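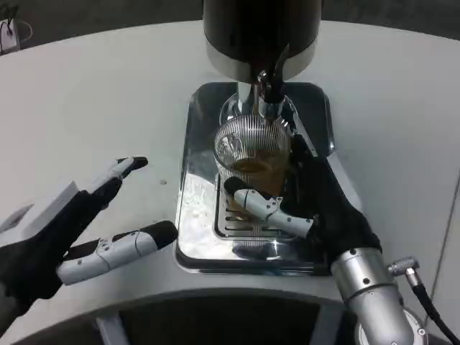
골이 진 유리잔에 담긴 커피

# 저으면 분자가 빨라지는 거 아닌가요? 그런데 왜 식죠?

**열린 질문 게시판 > 자연과학 > 열과 통계**

**밤샘주전자** 님이 올림

책에서 온도란 분자들이 얼마나 빨리 움직이는지를 나타내는 값이라고 읽었습니다. 여기까지는 이해했다고 생각했고, 꽤 뿌듯하기까지 했습니다.

그다음 날 아침에 커피를 젓다가 문제가 생겼습니다. 숟가락으로 저으면 커피가 빙글빙글 돌잖아요. 가만히 있던 액체가 움직이게 됐으니 그 안의 분자들도 예전보다 빨리 움직이는 것일 텐데, 그렇다면 온도가 올라가야 맞지 않나요? 그런데 다들 뜨거운 걸 식힐 때 젓습니다. 저희 할머니도 그러셨고 저도 그럽니다. 인류 전체가 거꾸로 하고 있거나 제가 뭘 잘못 이해했거나 둘 중 하나인데, 후자일 확률이 높다는 것 정도는 압니다.

그래서 실험을 했습니다. 실온에 둔 물 499그램(500을 맞추려다 손이 떨렸습니다)을 냄비에 담고 나무 숟가락으로 535번 저었습니다. Plevolo 조리용 온도계로 전후를 쟀는데 숫자가 단 한 칸도 안 변했습니다. 변한 것은 제 손목뿐입니다.

궁금한 점을 정리하면 이렇습니다.

- 저은 물의 분자는 정말 더 빨리 움직이는 게 아닌가요?
- 제가 손목으로 넣은 에너지는 어디로 갔나요? 에너지 보존이라면서요.
- 뜨거운 걸 저으면 왜 식나요?
- 선풍기도 비슷한 얘기인가요? 공기를 더 빨리 움직이게 하는 기계인데 왜 시원하죠?

수식은 조금이면 괜찮습니다. 적분 기호가 나오면 조용히 창을 닫겠습니다.

---

**국자와엔트로피** 님의 글

에너지 보존 법칙 때문에 온도는 올라갑니다. 다만 아주 조금 올라가서 못 느끼는 겁니다. 식는 건 증발 때문이고요. 검색하면 나옵니다.

> **밤샘주전자**: 검색해서 나온 게 "저으면 식는다"와 "저으면 데워진다"가 반반이라 여기 온 건데요.
>
> **국자와엔트로피**: 둘 다 맞습니다.
>
> **밤샘주전자**: 감사합니다. 더 모르겠습니다.
>
> **국자와엔트로피**: 그리고 535번은 누가 세어 달라고 한 적 없습니다.

---

**Signe Dahlgren** 님의 글 (질문자가 채택함)

윗분 말씀이 틀리지는 않은데, 영수증에 "합계"만 찍혀 있는 느낌이라 내역을 적어 보겠습니다. Sendcombe에서 성인 대상 물리 강좌를 맡고 있는데 이 질문이 매 학기 나옵니다. 나오지 않는 학기에는 제가 슬쩍 유도합니다.

**온도에 들어가는 움직임과 들어가지 않는 움직임**

책에 적힌 문장에서 한 단어가 빠져 있습니다. 온도와 관계있는 것은 분자들의 *제멋대로인* 움직임입니다. 왼쪽으로 가는 놈, 위로 가는 놈, 부딪혀서 되돌아오는 놈이 마구 섞여 있는 그 움직임이요. 모두가 같은 방향으로 함께 움직이는 몫은 여기에 안 들어갑니다.

커피를 보온병에 담아 기차에 실었다고 해 봅시다. 분자 하나하나에 기차의 속도가 얹혔지만 커피는 데워지지 않습니다. 만약 그랬다면 승객들도 출발과 동시에 열이 나야 하고, 철도 회사는 난방비를 청구할 근거를 얻었을 겁니다. 기차의 속도는 커피 전체가 똑같이 나눠 가진 속도라서, 분자들끼리 서로를 보면 출발 전과 달라진 것이 없습니다.

숟가락으로 만든 소용돌이도 대체로 그런 움직임입니다. 옆에 있는 분자들이 거의 같은 방향으로 같이 흘러갑니다. 그러니 첫 질문의 답은 이렇습니다. 저은 물은 흐름의 속도를 얻었지만, 그 속도는 아직 온도가 아닙니다.

"아직"이라고 쓴 이유는 바로 다음에 나옵니다.

**손목의 에너지가 간 곳**

젓기를 멈추면 물도 잠시 후에 멈춥니다. 흐름이 사라진 거죠. 에너지가 사라지면 곤란하니 어디론가 가야 하는데, 그 행선지가 열입니다. 빨리 도는 층과 느리게 도는 층이 서로를 문지르고, 냄비 벽이 바깥쪽 물을 붙잡으면서 줄 맞춰 가던 움직임이 제멋대로인 움직임으로 흐트러집니다. 이 성질을 점성이라고 부릅니다. 꿀이 물보다 훨씬 심하지만 물에도 있습니다.

그러니 원칙적으로 물은 데워졌습니다. 문제는 양입니다. 질문하신 냄비로 계산해 보죠. 물 전체가 초속 1미터로 움직인다고 후하게 쳐 드리겠습니다. 냄비에서 이 속도면 주방 바닥도 꽤 젖었을 텐데, 넘어가겠습니다.

운동 에너지는 질량에 속도의 제곱을 곱해 반으로 나눈 값이니 0.25줄쯤 나옵니다. 이 물의 온도를 1도 올리려면 2천 줄이 넘게 필요합니다. 나누면 만분의 1도 정도입니다. 저을 때마다 소용돌이가 완전히 멈추길 기다렸다가 새로 만드는 식으로 수백 번을 반복해도, 열이 하나도 새지 않는다는 조건에서 겨우 0.1도에 못 미치는 값이 나옵니다. 보통은 돌고 있는 물에 조금씩 힘을 보태며 젓기 때문에 한 번에 들어가는 에너지가 이보다 훨씬 적습니다. 게다가 냄비는 뚜껑이 열려 있었을 테고요.

온도계가 한 칸도 안 움직인 것은 온도계의 잘못이 아닙니다. Plevolo에 항의 메일을 쓰고 계셨다면 지우셔도 됩니다.

비교를 하나 하자면 저희 집 전자레인지가 거의 900와트짜리입니다. 1초에 그만큼의 줄을 쓴다는 뜻이고, 전부 음식에 들어가지는 않더라도 숟가락과는 체급이 다릅니다. 한가하게 물을 젓는 손이 물에 넘겨주는 일은 많아야 1와트 언저리에도 못 미칠 겁니다. 손목이 힘들었던 건 대부분 팔 자체를 움직이느라 그런 것이고, 그 에너지는 질문자님을 데우는 데 쓰였습니다.

참고로 저어서 물을 데우는 실험은 19세기에 제임스 줄이 진지하게 했습니다. 떨어지는 추로 물통 속 날개바퀴를 돌리고, 아주 예민한 온도계로 조금씩 오르는 온도를 쟀습니다. 일과 열이 같은 장부에 적힌다는 것을 보여준 유명한 실험입니다. 그러니까 질문자님은 훌륭한 전통을 따르셨는데, 단열과 온도계와 인내심의 규모가 조금 달랐을 뿐입니다.

**그럼 뜨거운 것은 왜 식는가**

장부의 반대쪽, 나가는 돈을 보면 됩니다. 뜨거운 커피는 가만히 두어도 열을 잃습니다. 표면에서 물이 증발하면서 꽤 큰 몫을 들고 나가고, 위의 공기와 잔의 벽을 통해서도 빠져나가고, 복사로도 나갑니다. 합치면 막 담은 커피 한 잔이 수십 와트씩 잃는 일도 드물지 않습니다.

가만히 있는 커피는 표면 쪽이 먼저 식습니다. 식은 물은 무거워져 내려가고 아래의 더운 물이 올라오니 저절로 어느 정도는 섞이지만, 맨 위의 얇은 층은 속보다 조금 차가운 상태로 남습니다. 이 층이 뚜껑 흉내를 냅니다. 저으면 속에 있던 뜨거운 커피가 계속 표면으로 불려 나오고, 표면이 뜨거우면 증발도 빨라집니다. 숟가락이 바로 위의 축축한 공기를 흐트러뜨리고, 액체가 잔 벽을 타고 올라가 표면이 살짝 넓어지는 효과도 있습니다. 차가운 금속 숟가락이면 처음에 숟가락 데우는 값도 따로 나갑니다.

정리하면 젓는 행위는 입금을 1와트도 못 하면서 출금 창구는 더 열어 놓습니다. 할머니께서 옳으셨습니다.

다만 효과를 과신하지는 마세요. 저어서 빨라지는 정도는 그릇 모양, 액체의 양, 바람 등에 따라 많이 다릅니다. 걸쭉한 죽이나 수프는 저절로 섞이지 않아서 젓는 보람이 크고, 묽은 커피는 보람이 덜합니다. 급하면 넓은 그릇에 옮기거나 후후 부는 쪽이 낫습니다.

**선풍기**

같은 얘기의 공기판입니다. 선풍기가 만드는 바람은 초속 몇 미터인데, 방 안의 공기 분자는 바람 한 점 없어도 제각기 초속 수백 미터로 날아다닙니다. 거기에 줄 맞춘 몇 미터를 얹어 봐야 티가 안 나고, 애초에 온도로 쳐 주지도 않습니다.

선풍기를 틀면 방 전체는 오히려 미세하게 더워집니다. 모터가 먹은 전기가 결국 모두 열이 되니까요. 시원한 것은 사람입니다. 피부 주변에 고여 있던 덥고 습한 공기를 치워 주고 땀을 말려 주거든요. 그래서 빈방에 선풍기를 틀어 놓고 나가면 방이 시원해져 있지 않습니다. 저는 8월에 이걸 남편에게 설명했고, 그 후로도 그 선풍기는 빈방에서 돌고 있습니다.

> **밤샘주전자**: 기차에서 이해했습니다. 그러면 기차가 급정거하면 커피가 데워지나요?
>
> **Signe Dahlgren**: 보온병 안에서 출렁이다가 가라앉은 만큼은 그렇습니다. 나머지는 대부분 브레이크가 뜨거워집니다. 브레이크가 하는 일이 딱 그거예요. 줄 맞춘 움직임을 제멋대로인 움직임으로 바꾸기.
>
> **밤샘주전자**: 그 반대로 제멋대로인 움직임을 줄 맞추게 할 수는 없나요? 뜨거운 커피가 식으면서 저절로 돌기 시작한다든가.
>
> **Signe Dahlgren**: 에너지 보존만 보면 금지되지 않습니다. 금지하는 쪽은 열역학 제2법칙이고, 그건 글을 따로 올려 주세요. 댓글 칸에서 할 얘기가 아닙니다.
>
> **국자와엔트로피**: 제 아이디를 보시면 제가 준비되어 있다는 걸 아실 겁니다.
>
> **밤샘주전자**: 두 줄 넘게 써 주실 건가요?

---

**Nurden지하실** 님의 글

채택된 글이 있지만 "저으면 데워진다" 쪽도 편을 좀 들어 주고 싶어서요.

집에 힘센 믹서가 있으면 찬물을 넣고 몇 분 돌려 보세요. 숟가락과 달리 이건 온도계로 잡힙니다. 모터가 수백 와트를 써 가며 칼날로 물을 두들기고, 그 에너지가 거의 물과 통 안에서 끝나니까요. 믹서만으로 수프를 데우는 사람들도 있습니다. 모터 열이 통 바닥으로 조금 넘어올 수 있으니 엄밀한 실험은 아니고, 설명서에 적힌 연속 사용 시간은 지키시기 바랍니다. 저는 안 지켰고 지금은 Mets 믹서의 통만 남아서 꽃병으로 쓰고 있습니다.

빵 반죽도 그렇습니다. 기계로 오래 치대면 반죽 온도가 올라가서 여름에는 얼음물을 쓰기도 합니다. 반죽은 물보다 훨씬 뻑뻑하니까 같은 속도로 휘저어도 일이 많이 들어가고, 그게 다 열이 됩니다.

그러니까 데워지느냐 식느냐는 넣는 와트와 나가는 와트 중 어느 쪽이 크냐에 달렸습니다. 찬물을 믹서로 돌리면 나가는 게 거의 없으니 올라가고, 뜨거운 커피를 숟가락으로 저으면 나가는 쪽이 이깁니다. 아주 뜨거운 수프를 뚜껑 연 채 믹서로 돌리면 어떻게 되느냐면, 천장을 닦게 됩니다. 뚜껑은 닫더라도 김 빠질 틈은 주세요.

한 가지 덧붙이면 Signe 님 글에서 공기 분자가 초속 수백 미터라고 하셨는데, 그 속도로 한참 똑바로 날아가는 건 아닙니다. 머리카락 굵기에 한참 못 미치는 거리마다 서로 부딪혀서 방향이 바뀝니다. 방 저쪽에서 뚜껑을 연 김치 냄새가 총알처럼 오지 않는 것도 그래서고요. 실제로는 냄새도 대부분 방 안의 공기 흐름을 타고 옵니다.

> **Signe Dahlgren**: 맞는 보충입니다. 믹서는 유감이고요.
>
> **밤샘주전자**: 저희 집 믹서로 해 봤습니다. 올라갑니다! 온도계 숫자가 올라가요. 설명서에 적힌 시간은 지켰습니다.
>
> **Nurden지하실**: 몇 도 올랐나요?
>
> **밤샘주전자**: 시작 온도를 안 적어 놨습니다. 다시 하고 오겠습니다.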